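读《第九号仓库》札记

本人每年阅读的长篇小说有限，能够读完并愿意重读的更少。《第九号仓库》属于后者。该书作者为卢多维特·哈拉斯（Ľudovít Halás），中文译本由格拉克登（Grakden）出版，译后记署名雅尔米拉·什佳斯特尼（Jarmila Šťastný）。本人于十月购得此书，先后通读两遍，现将所记整理如下，供关注中欧当代小说的读者参考。

全书共243页，分为二十一章，不设章名。故事发生在虚构的河港小城武尔蒂克（Wultik）。叙述者是一名退休的货运登记员，受旧同事之托，返回即将关闭的第九号仓库，核对历年积存的入库簿。簿册共146本，其中有一本缺失。小说自始至终没有交代缺失的一本记载了什么，仅在第十四章借一位渡船工之口提及：那一年河水曾漫过下层货架，登记工作中断了23天。

就体裁而言，出版方将此书归入悬疑小说，本人认为尚可商榷。书中确有失踪的簿册，也有身份不明的来信者，但作者对谜底的兴趣显然有限。叙述者花费大量篇幅记录称重、盖章、誊抄等日常事务，语气平直，几乎不作评论。读者若期待情节迅速推进，前91页恐怕会感到沉闷。本人初读时亦曾两度搁置，直至叙述者在一页登记栏中认出亡妻的笔迹，方才领会前文那些琐碎条目的用意。该段落仅有数行，作者没有让叙述者流泪，也没有安排任何回忆，只写他将该页重新抄录一遍，连原有的错字一并保留。

人物方面，叙述者之外，着墨最多的是渡船工与一名年轻的清算员。清算员奉命在月底前完成交接，与叙述者多有争执。两人的对话大多围绕规章展开，措辞客气，彼此的怨气却逐章累积。第十七章中，清算员独自在仓库过夜，次日清晨交还钥匙时改用了亲近的称呼，此后全书再未出现过敬称。原文借助人称变化实现这一转折，译者以“您”“你”对应，处理得当。

译文总体可靠。什佳斯特尼女士在译后记中说明，书中货运行业的旧称均按捷克与斯洛伐克两种语言的习惯分别处理，部分词语保留音译并加脚注。本人以为脚注略多，第六章一页之内竟有五条，阅读时难免中断。另有两处人名前后不一致，希望重印时予以订正。 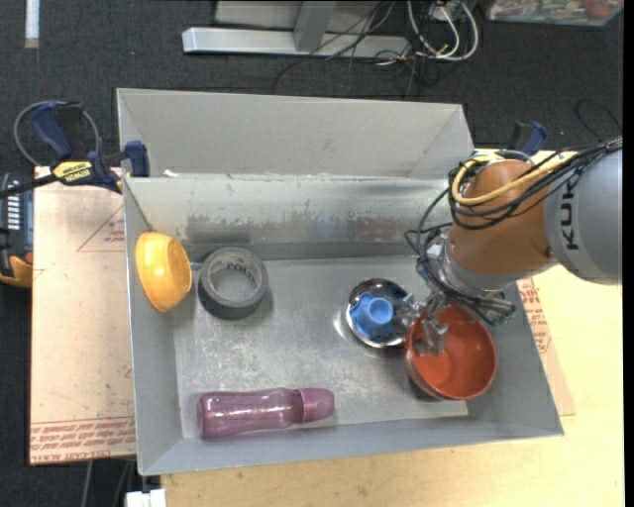 第23期

关于结尾，读者意见分歧较大。本人所在的读书小组曾就此讨论一个晚上，未能达成一致。部分成员认为，叙述者最终在清册上签字，等于承认缺失的簿册从未存在；另一部分成员则注意到，他签署的日期比交接日早了一天，因而该签字在程序上无效。本人倾向于后一种理解。作者在全书中对日期极为谨慎，此处的差异应属有意安排。

装帧方面，平装本用纸偏薄，背面字迹略有透出，但开本适宜随身携带。书末附有武尔蒂克的手绘地图，其中渡口的位置与第三章所述不符，本人尚不能确定是绘图疏漏还是另有考虑。

哈拉斯的前作《斯卡斯托拉》（Skastora）篇幅较短，目前尚无中文译本。据译后记所述，该书同样以武尔蒂克为背景，渡船工在其中是主要人物。本人已委托书店代为查询外文版本，收到后将另文介绍。

有意借阅《第九号仓库》者，可在本文下方留言，并请注明方便取书的时段。书中有铅笔批注，请勿擦除。

2023年12月7日

联系博主｜版权所有，转载请注明出处｜返回顶部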